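Desk-tidy scheme gets going at Udano offices

14 shares | 6 comments

Staff at Udano have been told to clear their desks by the end of January, and so far most of them seem to be going along with it. The idea is simple enough – one cup per table, pens in the cup, everything else in a drawer or in the bin.

It started with a stock cupboard. Raquel Mota, office manager, went in for a box of envelopes before Christmas and came out with a list. Pens, mostly. 1169 of them once they'd all been tipped out and counted, plus 171 highlighters and a bag of caps with nothing to go on. 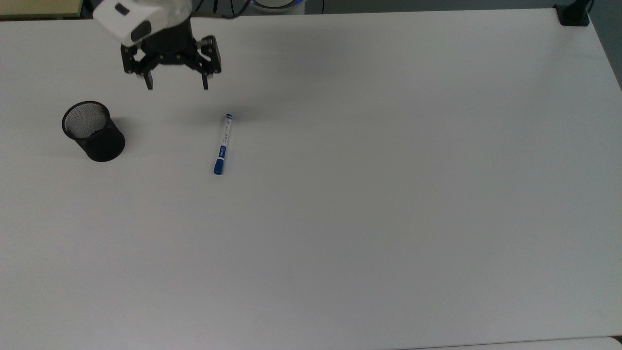
Markers are the main headache, says Mota. They get left on tables, they roll, they end up under the radiators. A blue-capped one lying loose beside a black mesh pencil cup is just the sort of thing she wants people to notice and put away. "It's right next to it. Takes a second." The cups were ordered from Flikska in one go, 100 of them, and went out to all three floors last week.

Not everyone is keen. A few people in accounts have asked to keep their own mugs, and there was a bit of grumbling over the shared tables, where whoever leaves last is now supposed to do the clearing up. Mota says mugs are fine. Mugs with tea in are not.

The rule for the shared tables is on a card by the door – pens away, papers gone, top wiped down. Takes about 30 seconds, according to the card. Cleaners had complaned they couldn't do the tops properly with bits and pieces all over them.

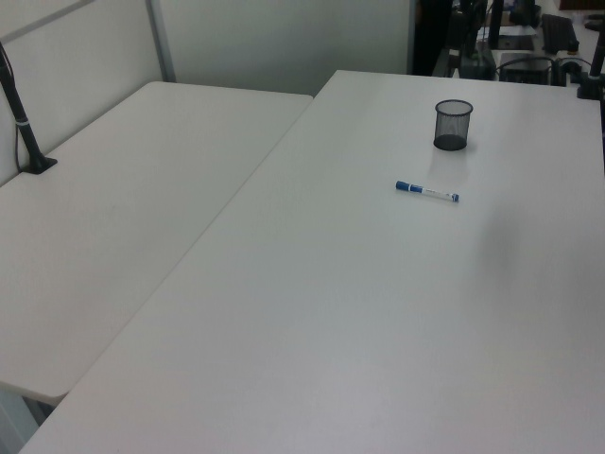
Spare pens that still write are being boxed up for the Głowacki youth club, which asked for anything going. Dried-out ones go in a seperate tub by the lifts. Please don't mix them, someone has to test the lot by hand.

Next up, the kitchen cupboards. No date for that yet. Anyone with a spare lid for the big blue tub, ring Raquel.

6 comments

Related
Głowacki youth club reopens after roof repairs
Second floor kitchen: new kettle, same queue
Lost property – what's still waiting to be claimed
Flikska moves to bigger warehouse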